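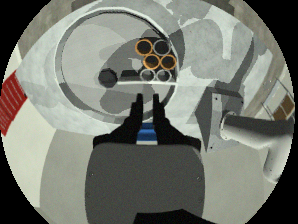 공유 253 댓글 20

실험실 자동화 업체 Hulturar가 시뮬레이션 서비스 'Flillska'를 내놓았다. 로봇 팔이 시험관 같은 작은 용기를 다루는 작업을 실제 장비 없이 먼저 연습하게 하는 서비스이다. 기자는 2024년 9월 29일 이 회사의 제품 담당자를 만났다.

담당자는 처음에 가격부터 말했다. "한 자리에 한 달 2,507크로나입니다. 두 자리부터는 따로 상담을 합니다." 비싸지 않은가 하고 묻자 그는 잠시 생각했다. "그리퍼 손가락을 한 번 부러뜨리면 수리를 기다려야 합니다. 화면 안에서는 다시 시작하면 됩니다."

가장 어려운 부분은 용기가 서로 붙어 있을 때라고 한다. "손가락이 들어갈 틈이 좁습니다. 벽 옆에 있으면 더 어렵습니다. 그래서 우리는 그리퍼 쪽에서 보는 시점을 넣었습니다. 고객이 제일 많이 요청한 기능이었습니다."

화면의 질에 대해서도 물었다. 둥근 물체의 가장자리가 조금 각이 져 보인다고 하니 담당자는 인정했다. "네, 곡선은 아직 부족합니다. 속도를 먼저 선택했습니다. 1월 판에서 고칠 계획입니다."

현재 Mac Carthaigh사의 Lullatbridge 연구소가 시험 사용을 하고 있다. 그곳에서는 설명서가 너무 짧다는 의견이 왔고, 담당자는 지금 직접 다시 쓰고 있다고 했다. 한국어 설명서는 아직 없다.

댓글 20개 모두 보기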